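Heat always moves from warm things to cooler things. It never goes the other way by itself. If you leave a cold drink on the kitchen table, heat from the room moves into the drink and the drink warms up. If you leave hot soup on the same table, heat moves out of the soup and into the room. Leave them both for long enough and the drink, the soup and the room will all be at the same temperature.

Insulation is anything that slows this down. It does not make heat or cold. It only makes the heat take longer to get from one side to the other.

## Three ways heat travels

**Conduction** is heat moving through something by touch. Put a metal spoon in hot soup and the handle gets warm. Metal is a good conductor. Wood, plastic, wool and air are poor conductors, so they make good insulators.

**Convection** is heat being carried by moving air or water. Warm air rises and cooler air moves in underneath it. You can feel this if you hold your hand well above a radiator.

**Radiation** is heat travelling in straight lines, like light. It does not need to touch anything or be carried by anything. The heat from the Sun reaches us this way. Shiny surfaces bounce a lot of this heat back, and dull black surfaces soak it up.

## Inside a lunch bag

A cool bag has to deal with all three. Most of them are made in layers. The outside is cloth or plastic, and it is there to be tough and easy to wipe. In the middle there is often a sheet of foam. Foam is full of tiny bubbles, and each bubble holds a little air that cannot move about. Still air is a very good insulator.

The inside is usually a shiny lining. It reflects some of the heat that arrives by radiation. It also keeps crumbs and spills out of the foam.
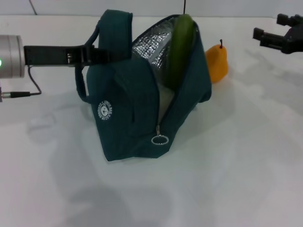 *The silver lining of a lunch bag, with a long green vegetable standing in it.*

The zip matters too. When the bag is closed, the air inside stays inside. When it is open, warm air from the room can get in, and the foam cannot do anything about that. If you want your lunch to stay cool, take out what you need and do the zip up again.

A cool bag works for longer if you put an ice pack in it. The ice pack takes in heat as it melts, so the food next to it does not warm up as quickly. Put the ice pack at the top if you can, because cold air sinks.

The same bag will also keep warm food warm for a while. The layers slow down heat going out just as they slow down heat coming in. Do not put a hot flask and an ice pack in together, or each will spoil the other.

## Before there were fridges

In the village of Betard there is an old ice house, which is a round brick pit with a domed roof, dug into the side of a hill. In winter people cut ice from the lake and carried it up by cart. They packed it in the pit with straw all round it. Straw is hollow and traps air, so it does the same job as the foam in a lunch bag.

The Betard ice house could hold over 700 blocks. The walls are thick, the door is small and it faces north, away from the midday sun. In a good year there was still ice left in May. Some of it was taken down the valley to the fish market at Tusier, wrapped in sacks.

## Insulation in buildings
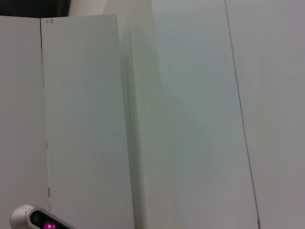 Houses lose heat through the roof, the walls, the windows, the floor and any gaps round the doors. Many newer houses have two walls with a space between them, called a cavity. The space is often filled with foam or mineral wool. Lofts are covered with thick rolls of the same sort of wool. Double glazing is two sheets of glass with a thin layer of air or another gas trapped between them.

At Hagedorn Primary School the old hall used to be cold every morning until break. The roof was insulated over one summer holiday, and now the heating there goes off 2 hours earlier each day.

## Try it yourself

You will need:

- 2 clean jam jars with lids, the same size
- a woolly sock
- cold water from the fridge
- a thermometer

1. Fill both jars with cold water and put the lids on.
2. Pull the sock over one jar so that it is completely covered.
3. Stand both jars in a warm room, out of the sun.
4. Measure the water in each jar every 8 minutes, and write the numbers in a table.
5. Stop when you have 12 measurements for each jar.

Before you start, write down which jar you think will warm up first. Many people expect the sock to warm the water, because socks keep feet warm. Your feet make their own heat and the sock holds it in. A jar of water does not make any.

You can try it again with newspaper, kitchen foil or bubble wrap in place of the sock. Change only the wrapping and keep everything else the same.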